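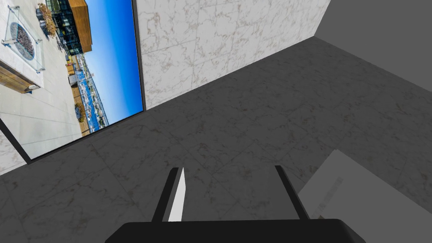 *Image credit: Pravesh Molefe*

**pmolefe**
Two days in Grandau for tea shops, then one in Heston. Heston won. The oolong at the place by the ferry office was 8 a pot and they refilled it until I left. Grandau wanted nearly double and gave me one small cup. Has anyone been to both lately?

**chunhua_w**
I went in February and had it the other way around. Heston tea was stewed. Grandau weighs the leaf in front of you, and you pay for that. 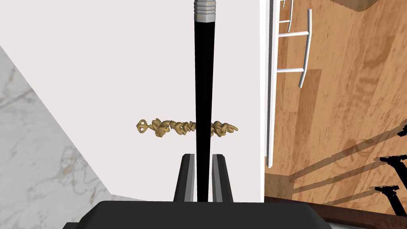 The cakes in Heston were better, I'll give you that. I had the walnut one twice.

**jtang**
> Heston tea was stewed

Which shop? There are two on that street and the one next to the bakery has been bad for years.

**chunhua_w**
Next to the bakery. Didn't know there was another.

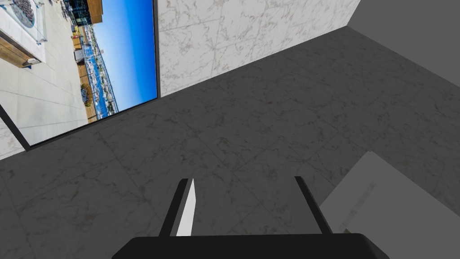 *Terrace and marina, moored boats behind*

**bhavana.t**
Neither, for me. Take the 133 bus out to Irkon and get the smoked black. They sell it in 500 gram bags — too much for one person, so split it with somebody.

**nghia_h**
Tried the Irkon one. Tasted like a campfire. I gave the bag to my brother and he doesn't want it either.

**bhavana.t**
You're brewing it too long. Two minutes.

**nghia_h**
I did two minutes. 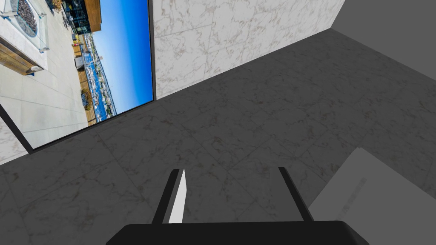
*Gray marble-look floor, large square tiles*

**pmolefe**
Thanks all. I have 30 minutes between trains at McIntyre next time, is there anything near the station?

**jtang**
A kiosk on the north side. Bags only, but it opens at 6 am.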